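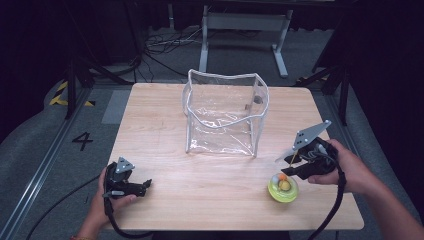 Clear bag with piped rim, open on the table.

June, 6:40 a.m. Flevberg site, north mezzanine. Rechecked the guardrail posts with Daiane Lins before the crew came up. Post 2 still deflects under the side load; the anchor bolts are short. Toe board gap is fine at the east end, too wide by the ladder gate. Gate closer replaced.

Thắng Lưu wants the drawing revised to show 54 posts, as built. Sent it to Prosunov with a note on the county code, stricter than the federal rule on mid-rails. Load test on Post 2 again after the new bolts arrive.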